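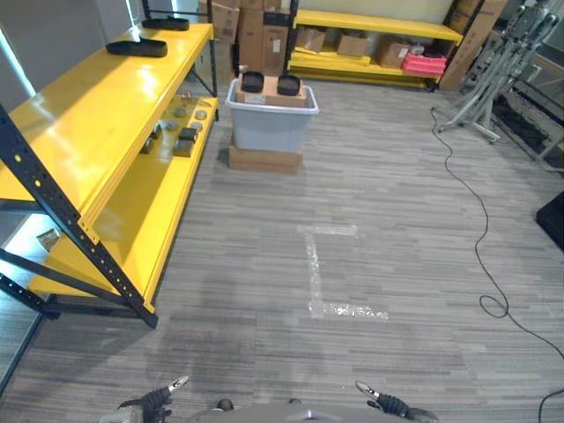
Collecting examples for the Jollow policy, week 3, and I am tired so this will be a quick one. Goal was 295 good episodes by the end of the month. We're at 84. Not great. The task sounds dumb when I say it to people: take black parts out of a bin, put them on the shelf, put them back. That's it. The top of the yellow shelf already has the two flat black trays on it, and I've moved the cardboard box under the bin and back more times than I want to think about, because bin height matters way more than I figured in May. Too low and the arms come in at an ugly angle and the policy learns the ugly angle.

Things I changed this week:
Start poses. I was starting every episode from the same spot and the thing got superstitious about it. Now I shift a bit each time.
Bin position too. Same reason.
Retries. I used to throw out any episode with a fumble. Now I keep the ones where I recover clean, toss the rest. Early days but the Distix checkpoint that saw fumbles gets unstuck more, so I'm going with it.

Labels are still a mess. Rees (our labeling tool, dont ask) wants a start and end mark on every sub-step and it takes longer than the driving does. I did 60 in one sitting and by the end I was marking "grasp" before anything was grasped. Have to redo those.
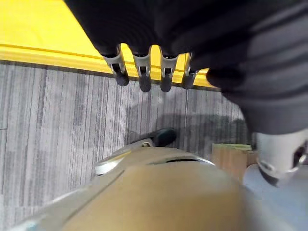

Which gets me to the wrist views. I nearly dropped them back in the spring to save disk and I'm so glad I didn't. Head camera alone, you lose the fingertips right when it counts – the hand covers the part and you're guessing. With the wrist stream in, I can scrub to contact and set the mark in a few seconds. Training likes it too, or at least the loss does. Haven't run a proper comparision yet. I know, I know.

Other thing, speed. I drive too fast when I'm bored and it shows in the plots. Going to put a timer on the desk and force myself to slow down on the reach. Prodbridge wants a demo and a jerky demo is worse than none.

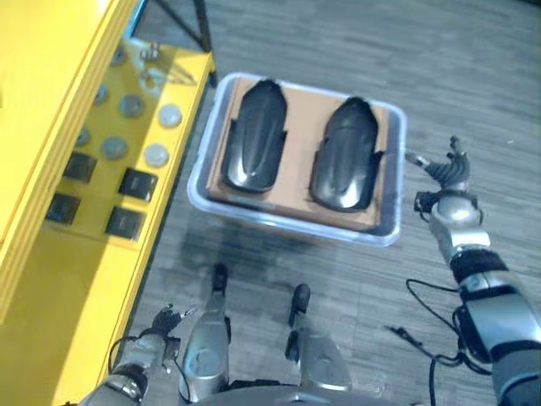

Head view, two parts in the bin, right hand up by the rim.

Next up: lighting. Every episode so far is under the same overheads, so I want some with a lamp and some with half of them off. Then more bin spots. Then the relabeling, ugh. If anybody has a faster way to mark sub-steps, comments are open.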